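Hand-held gripper trials: frequently asked questions

Last updated 30 August 2023

These are the questions we get most often about our comparison of hand-held grippers on bedding and clothes. We buy or borrow the hardware, use it on ordinary household fabric, and write down what we find. If you came for a ranking with stars, you will be disappointed.

What are you comparing?

Two hand-held grippers, the Flalteo and the Asine. Both are meant for recording how a person handles things, so that an arm can be taught the same moves later. We use them in pairs, one in each hand, because folding anything larger than a napkin with a single gripper is a stunt. The Panagiotou controller handles the recording and keeps the two streams in step. We have doubts about that last claim, see further down.

Why fabric and not boxes or cups?

Every gripper looks good with a cup. A rigid object with two flat sides forgives bad pads, slack in the linkage and a sleepy operator. Cloth forgives very little. The fingertips slide over it, or they take two layers when you wanted one, or they pinch a fold that comes undone the moment you lift. Vendors know this, and we suspect it has a lot to do with how many cups appear in their videos.

Do you use special test cloth?

No. We work on a bed with what belongs on a bed.

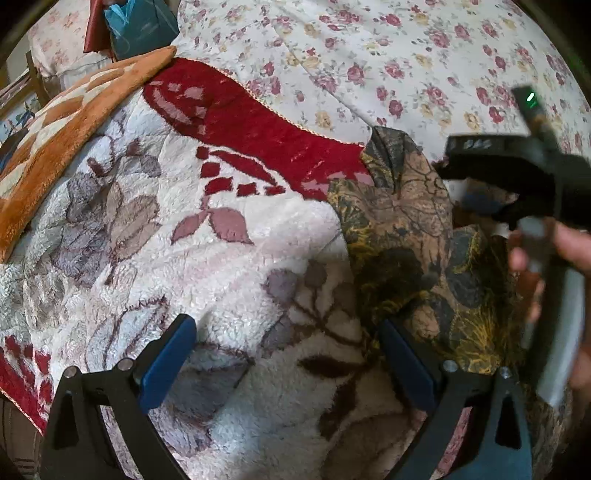

There is a case for standard swatches, and people write in to make it. A swatch gives you a number you can repeat. Our trouble with that number is that it tells you how the gripper does on swatches. Fleece has a pile that pads sink into, a printed sheet is thin and slippery by comparison, and a blanket lying across the two gives you an edge that is thick on one side and thin on the other. We would sooner have messy results on things people own.

How many attempts do you make?

200 for each gripper, split between picking up an edge, straightening and folding. The attempts made while an operator is still learning are left out. One vendor asked us to leave out the bad ones as well. We declined.

Are soft pads better than bare fingers?

For fabric, mostly, but less than the sales pages suggest. A rubber pad gives friction, and friction helps once you have hold of something. It does little for getting hold of it in the first place. That depends far more on the angle of the fingers and on how close to the mattress the tips can get. Pads also pick up lint, and a linty pad on fleece is a poor tool. We wipe ours between sets – the Asine manual does not mention this at all.

Can the camera see what the fingers are doing?

Up to a point. A wide lens on the gripper takes in both fingers and a good part of the bed, which sounds ideal on paper. The price is that straight things bend toward the edges, and quick movement close to the lens turns to smear. Patterned cloth makes the smear harder to read. If a supplier shows you only slow, careful clips, ask for one recorded at the speed a person would work at home.
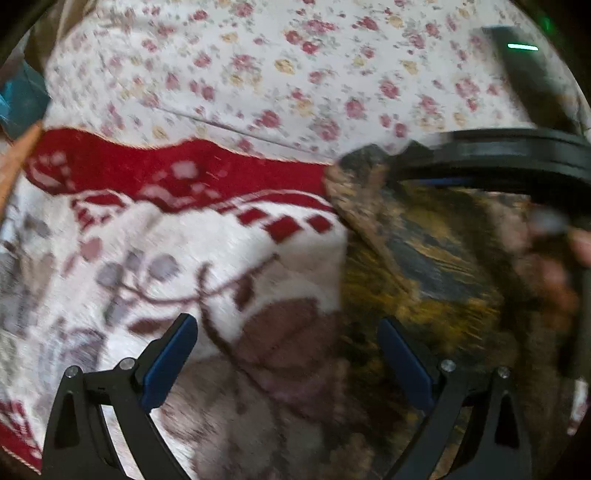
Does it matter which hand holds which gripper?

It matters more than we expected. Our operators are right-handed, and when we swapped the grippers over, the one moved to the left hand dropped more cloth, whichever brand it was. We now run every set both ways and report the two results separately.

Does the Panagiotou controller keep both recordings in step?

Usually. We have seen the two drift apart during long sessions and come back together after a restart. The company says its latest update fixes this. We installed the update in June and have not seen enough long sessions since then to agree or disagree.

Will good hand-held results carry over to a robot arm?

We don't know, and we would be wary of anyone who says they do. A person corrects a bad grasp without thinking about it. The wrist turns a little, the other hand comes over to help, and the recording looks smooth. An arm has to learn those corrections from the recording, if they are in it. Our arm tests at Brenport are at an early stage and will get their own page.

Which one should I buy?

If you can, neither until you have tried both on your own sheets. Ask for a loan. Flalteo and Asine both lend units, though you may have to ask more than once.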